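Skimon Kitchen Surfaces
Boards and worktops: frequently asked questions

Which oil should I use on a wooden chopping board?
A food-safe mineral oil or a fully hardening oil such as pure tung oil. Our own Ultik board oil is a mineral oil with a small amount of beeswax. Olive, sunflower and other cooking oils do not harden and will go rancid in the grain.

How often does a board need oiling?
When water no longer beads on the surface. A board in daily use dries out faster in a heated kitchen, so expect to oil more often from December onwards. There is no fixed interval.

How do I apply Ultik?
Wash the board and let it dry overnight, standing on its edge. Wipe on a thin coat with a lint-free cloth, including the end grain and the underside. Leave it for 40 minutes and wipe off whatever has not soaked in. A new board needs 2 coats; after that, one is normally enough.

My board feels sticky after oiling. What went wrong?
Too much oil was left on the surface. Rub it down firmly with a dry cloth. If it is still sticky the next day, wash it in warm water with a little washing-up liquid, dry it and leave it alone for a week.

Can a wooden board go in the dishwasher?
No. The heat and long soaking open glue joints and raise the grain. Damage of this kind is not covered by the guarantee, and this applies to the Plorkelell range as well as the standard boards.

Why has my board warped?
One face has taken up more water than the other. The usual cause is washing only the top, or drying the board flat. Wet both faces evenly, stand the board upright away from radiators and check it after a day or so. Slight warping often goes. A board that has split along a joint cannot be corrected at home.

What is the groove for, and can it be recut?
It holds meat juices and keeps them off the worktop. We do not recut grooves. If the surface has been sanded down so far that the groove no longer holds liquid, use the board for bread.

How do I remove stains and smells?
Scrub with coarse salt and half a lemon, rinse and dry. Oil the board afterwards – lemon juice strips the surface. Beetroot and turmeric stains fade slowly and may not go completely.

Is it safe to use lemon near marble?
Keep it off. Marble is a calcium stone and acids etch it, leaving a dull mark that no cleaner will lift. Clean the board in the sink. The same caution applies to vinegar, wine, tomato and most limescale removers.

Should marble be sealed?
Yes, but sealing slows staining only. It does not prevent etching. To test the seal, put a spoonful of water on the stone in an unobtrusive place. If the stone darkens, it needs sealing again.

Which grit should I use for sanding?
Start at 80 on a deeply scored board, then 120, then 180. Always work along the grain. On boards made of mixed strips, check the direction of each piece before you start.

Do you supply boards cut to size?
Only in the Garrido range. Maximum thickness is 40 mm and delivery takes 4 weeks from confirmed drawings. Cut-to-size boards cannot be returned unless faulty.

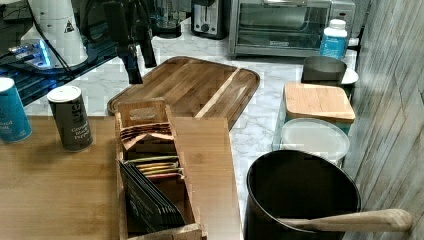
Text: Lensa Bogale | Skimon Technical Support

Answers on this page apply to solid wood boards and natural stone. For bamboo, laminate and quartz composite, use the leaflet supplied with the product. If you are writing to us with a fault, give the order number and say how the board has been washed and stored.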